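Tenon cell — fault review, minutes
Print this page | E-mail this page 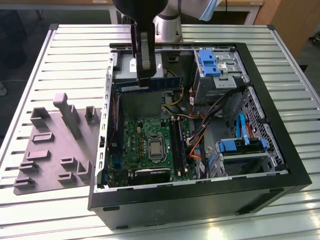 Page last changed: 28 Mar 2018

Present: Phong Trịnh (chair), Thảo Chu (notes), two from Hamix by phone. Bad line, some of it missed.

1. Dropped module
Arm let go of a memory module over the open tower, cycle 3,377. Landed on the graphics card, no damage found. Log shows grip force fell to 4 N, setpoint is 78. No alarm raised. Phong: the missing alarm is the bigger problem, drop comes second. Agreed.

2. Cause
Not settled. Hamix think worn finger pads. Thảo thinks the force reading froze after the last controller update — same thing seen on the Brirnport cell. Both to be checked, pads first.

3. Safety
Guard door was open at the time, arm kept going at full speed. Should of stopped. Door switch tested after, works on the bench, not in the cell. Wiring suspected. Cell stays locked out untill switch is replaced and signed for. No exceptions, incl. demos.

4. Actions
Thảo — swap pads, run 100 empty cycles at low speed once lockout is lifted
Phong — door switch, order from Pruvost today
Hamix — send old controller version, plus alarm limits

5. AOB
Fixture plate drawing still out of date. Left to May.

Print this page | E-mail this page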